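Zemmont Two-Arm Bench: Set-up Guide
Section 3. Laying out the table for a mixed-object session

Now for the fun part! With the arms bolted on and the cables run, you can start setting out the objects for the method we worked out at Helldale. The idea is simple: show the policy a table with more on it than the task needs, change the layout often, and let it learn which things matter. In our April trials the policies trained this way coped far better with a strange table than the ones trained on a bare one, and we were delighted by how little extra work it took.

Before you start

Both arms should be powered and homed (see Section 2). Keep your hands outside the rails while they home.

CAUTION: The gripper fingers are pointed and close quickly. Press the hold button before you reach over the table, every time, even if you are only nudging something a little.

3.1 Placing the objects

1. Wipe the tabletop and let it dry.
2. Set the tray down in the middle, within reach of both arms. Leave it empty.
3. Place one tall object towards the far edge. A potted plant is great for this — the leaves give the policy an awkward outline to deal with.
4. Add three small objects of different colours around the tray. Leave enough room for an open gripper to come down on each one.
5. Fold the cloth flat and lay it near the edge closest to you.
6. Open both grippers and raise the arms clear of the table.
7. Release hold and check that neither arm drifts.
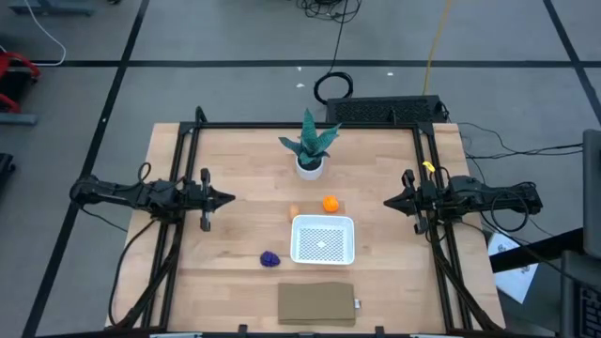
Figure 3. Start layout, both grippers open above the table.

You don't need to match the figure to the centimetre. Please don't try! Small differences between one start and the next are what make the method work, and a table laid out too neatly every time gives you a policy that only likes neat tables.

NOTE: If you use a patterned tray, turn it now and then. One of our early policies learnt to line itself up with the grid on the tray floor and was lost the moment we swapped in a plain one.

3.2 Recording

1. Choose a task from the list, for example "put the purple object in the tray".
2. Start the recording and wait for the tone before moving the leader handles.
3. Carry out the task at a steady pace. A fumbled grasp followed by a good one is well worth keeping, so carry on if you miss.
4. Bring both arms back to the raised position and stop the recording.
5. Move at least one object before the next run.

Change the whole layout after every 15 runs. We collected 500 runs for the Breathnach tests and saw the biggest gain when the cloth and the tall object moved too — we had been leaving them in the same spots out of habit.

CAUTION: Don't let the cloth hang over the rail. A gripper can pinch it against the metal and pull the arm out of line.

3.3 If the arms disagree

If one arm reaches short while the other is fine, stop and repeat the homing steps on both. Running them five times in a row is harmless. If the fault stays, check the wrist plug and go to Section 5.

Flurnesstead edition, revised May 30, 2022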